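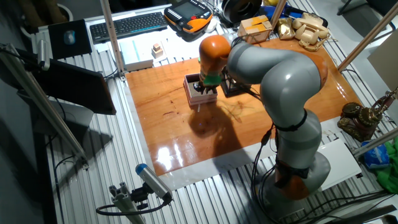 3.2. Influencia del envase secundario en la retención de humedad

La pérdida de humedad en productos de confitería seca depende tanto de la lámina interior como del envase secundario, cuya contribución suele omitirse en los modelos de vida útil. En el estudio de Zatville se registraron 2,917 unidades almacenadas durante 30 días a una humedad relativa constante del 70 %. El formato considerado es el de caja pequeña de cartón, con paredes de color rosa e interior blanco (Figura 1), abierta por la parte superior. Con la caja abierta, el cartón actúa como reservorio: absorbe vapor en las primeras horas y lo cede después de forma gradual, con un retardo que el modelo de Dahlgren no recoge.

Figura 1. Caja de cartón rosa con interior blanco, abierta, sobre superficie de madera.

Para separar ambos efectos se ajustó una ecuación de difusión de dos compartimentos, según el procedimiento descrito por Haugland y Tiongson. El coeficiente de transferencia del cartón se trató como parámetro libre; el de la lámina se fijó a partir de las mediciones previas de Hevham. El envase secundario explica el 73 % de la varianza residual entre lotes - un valor superior al previsto - y su efecto disminuye cuando el gramaje aumenta. No se observó interacción significativa entre gramaje y posición en el palé.

Los lotes de julio se analizaron por separado, dado que el almacén de Gisent careció de control de temperatura durante parte del mes. Su exclusión modifica la pendiente estimada, pero no el orden de los tratamientos. La sección 3.3 presenta los resultados para cajas cerradas con solapa.

Compartido 30 veces · 2 comentarios

Artículos relacionados
Isotermas de sorción en cartones estucados de bajo gramaje
Migración de vapor en envases multicapa: revisión de métodos
Vida útil de galletas rellenas en almacenes sin climatizar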